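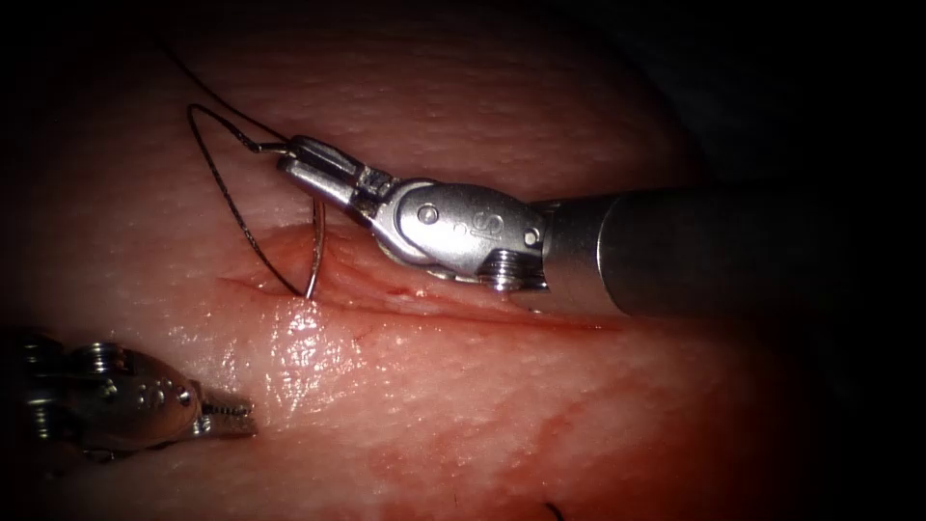 A reader from Cludport wrote in after the January tips page to say that all the advice about gripper jaws was fine, but what she wanted to know was how to compare two of them without buying a force gauge. Fair point! So this batch is all bench tests you can do with stuff from the kitchen drawer and the sewing box.

Start with thread. Black or dark gray shows up best on camera, and a thin one is much harder to hold than a thick one. Close the jaws on it, hang a small paper cup from the end and add dry rice a spoonful at a time until the thread slips. Write down the weight. My Kasstead narrow jaws let go at 84 grams and the Solora pair held on to 591, and I ran that one again the next day because I didn't believe it.

Then try a curved needle. A straight pin will flatter almost any gripper, but a curved needle wants to roll the second you push on it, and you find out fast how much play there is in the wrist. Grab it a bit behind the middle of the curve and keep the tip of the jaws on it. If it rolls, try closing slower before you blame the jaws.

For something soft to stitch, a raw chicken thigh with the skin on is great (wash everything afterward, and keep those jaws for the bench only). A damp kitchen sponge works too, just not as well. Cut a shallow slit and see if you can pass the needle from one lip to the other without tearing.

Two arms are so much nicer than one for this! Park the second gripper low on the opposite side, jaws closed, and leave it there until you need to catch the needle. I used to keep both moving and they bumped all the time.

Lighting: one lamp near the camera, turned down. Shiny wrists and wet surfaces throw back little white spots, and a bright lamp will wash out the very bit you need to look at. A scrap of baking parchment over the lamp helps if it's an LED that stays cool. Dark corners don't matter.

Controllers. I've had the Kiss on the bench for 6 weeks now and I love the way it handles small moves. The old Solora box is jumpier, but its pedal is better. Turn the motion scaling down as far as it goes, do ten stitches, then bring it up a notch. Do the same ten on the other controller, same day, same thread, or you're comparing moods.

Snip loose thread ends short and pick them up between runs. One wound itself into my wrist joint and it took an evening with tweezers to get it out. A toothbrush and warm soapy water clean serrated jaws nicely, if the maker says they can get wet. Dry them open.

Next time: cheap camera mounts, including one made from a shower rail.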